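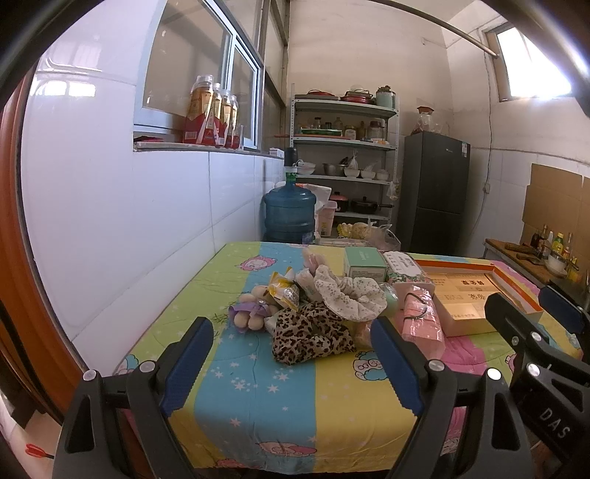 Speaker notes, Rellthorpe packing and logistics evening, 2025-02-05
Slot: after the coffee, before the man with the forklifts. Talk slowly. You never do.

OPENING

Good evening. I'm Ilham Lau, and I run the mixed-goods floor at Sekholm, where we put small cheerful objects into parcels. Hair scrunchies, gift tins, snacks, plush things of uncertain species. If your niece got a bag of nonsense in August, there's a fair chance it came past us, and I'm sorry about the crinkly paper.

I was asked to talk about "the human side of automation." I asked what the other side was and got a calendar invite.

(Wait. If they laugh, good. If they don't, carry on as though it was a serious remark.)

WHERE WE STARTED

Until last year every order was picked by hand. A slip of paper, a tote, a pair of feet. We carry 2000 lines, and most of them are soft, shiny, or shaped like something that rolls. The vendors who came to see us all brought a cardboard box for their arm to pick up. It picked up the box beautifully. We don't sell boxes.

Then we bought Lumbao. Two arms on a bench, two fingers each, a bin on one side and a tray on the other. It learns from people doing the job with grippers held in the hand, so the first thing automation did for my team was give them more work. Put that on a slide at your own risk.

WHAT THE LEARNING LOOKS LIKE

You stand at a table with a gripper in each hand and pick up a scrunchie. Then you put it down and pick it up again. Fabric folds away when you pinch it, and clear wrap slides. A ruffled ring looks like a different object every time it lands. People who have packed for years, who can fill a bag while discussing their sister's divorce, were suddenly as quick as toddlers with salad tongs.

It hurt some feelings. I'd told everyone they were the experts, and then handed them a tool that made them bad at it for a fortnight. If I did it again I would say so on the first morning, and I'd bring better biscuits.

(Biscuits: mention the brand nobody liked? No. Leave it.)

THE PART WITH NUMBERS

Management wanted a figure, so there is a figure. On boxed goods and tins, Lumbao gets 98 picks out of a hundred right. Everyone at head office can recite this. Fewer can recite the words "boxed goods and tins."

On soft items it's slower and it asks for help. A light goes on and a person comes over. We have 2 people per shift who answer the light, and that is a job which didn't exist before. For the first few months it had no name and no pay grade either. They called themselves the nannies. HR has since settled on "exception handlers," and they still call themselves the nannies.

WHAT CHANGED FOR PEOPLE

Walking, mainly. The pickers used to cover the whole floor, and plenty of knees are grateful. But the walking was also when people talked. You met someone in the aisle by the gift tins, complained about me for a minute and went on your way. Now you stand at a station and the goods come to you, and complaining about me has to be done at lunch, in front of me.

We moved the stations so they face each other. It cost one afternoon and some tape, and it did more for the mood than anything in the rollout plan.

Training changed too. A new starter used to learn by following someone. Now the easy items go to the arms, so a new starter's first day is all the awkward ones. We've gone back to giving beginners a shift on boxes and tins, by hand, with the arms switched off. It looks daft on the throughput chart. I've been asked to explain the dip, and I explain it every month.

Pandport, our scheduling system, can't see any of this. It thinks a person answering the light is idle until the light goes on. (Pause here. Let the schedulers in the room look at their shoes.) We've put in a dummy task called "standby" to keep it calm.

IF YOU ARE ABOUT TO DO THIS

Bring your worst items to the demo, in a carrier bag, and tip them out.

Ask who gets up when the light comes on, what they're paid, and who covers their break. We forgot the break.

Keep a few people picking by hand every week. When the line went down in the autumn, the ones still in practice cleared the backlog, and they were unbearable about it until Christmas.

QUESTIONS

Someone will ask whether we lost jobs. Answer straight: no layoffs, but we didn't replace everyone who left. Don't let it drift into a speech.

Someone will ask the price. Point at the forklift man.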